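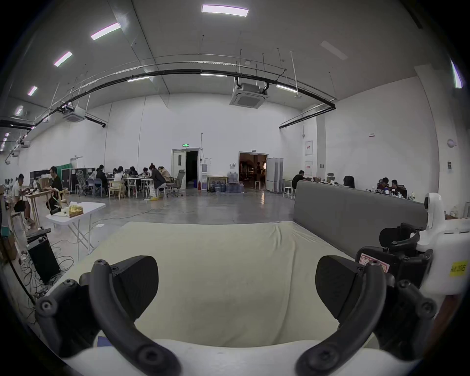 Figure 1. Mattress on the floor next to the gray upholstered partition, Ploltness hall.

Asley Housekeeping Course
Unit 6: Folding long-sleeved garments on a mattress
Handout for the practical session, Saturday

6.1 Scope

This unit covers sweatshirts, knit pullovers and long-sleeved shirts folded on a mattress. Trousers and outerwear are treated in Unit 7. Bed making was covered in Unit 5 and is assumed here.

6.2 The work surface

A mattress differs from a table in three respects that affect folding. It gives under pressure, so a crease cannot be pressed in with the edge of the hand as it can on a hard top. Its cover grips knit fabric, and a garment pulled across it will stretch before it slides. When the mattress is on the floor, as in Figure 1, the working height is low and the reach to the center is long.

Kneel at the long side or at a corner. Do not lean on the area where the garment will be opened, as the dip shifts the fabric toward the hand. Where a partition or wall runs along one side, work from an open side and keep finished stacks away from your knees.

A fitted sheet should be pulled tight at all corners before work begins. Shallow diagonal creases in the sheet are acceptable. A ridge that can be felt through the garment should be smoothed out first.

6.3 Terms

Body: front and back panels together, from shoulder to hem.
Cuff: the ribbed or stitched end of the sleeve.
Shoulder point: the top of the seam where sleeve meets body.
Centerline: an imagined line from the middle of the collar to the middle of the hem.
Finished width: the width of the folded garment, measured across the shoulders.

6.4 Opening a crumpled garment

Most errors in the final fold begin here. The garment usually arrives as a heap, with one sleeve free and the other doubled back over or under the body.
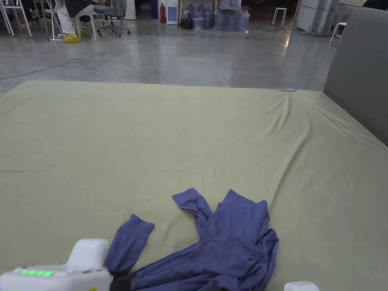 Start by finding the cuffs. They are the easiest parts to identify by touch, and each one leads back along its sleeve to a shoulder point. Once both shoulder points are found, the collar or hood lies between them and the hem is opposite.

Procedure:

1. Draw each sleeve outward, away from the body. Lift it slightly; do not drag it over the sheet.
2. Take hold of both shoulder points and raise the garment until the hem clears the sheet.
3. Lower it hem first, front side down, moving the hands toward the collar end.
4. Straighten the side seams. Lay a hood, if there is one, flat above the collar.
5. Smooth from the centerline outward with an open hand.

A sleeve that is inside out must be corrected before step 2. Reach in from the shoulder, grip the cuff and pull it back through.

6.5 The Kowalczyk fold

This is the standard fold for the course. Turn one side of the body in to the centerline, then lay its sleeve straight down toward the hem. Repeat on the other side. The sleeves should lie next to each other without crossing. Bring the hem up to the middle, then fold once more to the collar. Turn the packet over.

On heavy knits, replace the last two folds with a fold in thirds. The packet will be thicker but will not spring open on a soft surface.

6.6 Stacking

Stack with the folded edge toward the front, no more than 5 garments high on a mattress. The Presel shelf used in the storage exercise is 765 mm wide and takes two stacks side by side. Leave the gap between them clear.

6.7 Before the next unit

Practice sections 6.4 and 6.5 with one hooded and one plain garment. Bring both, unfolded, to Unit 7.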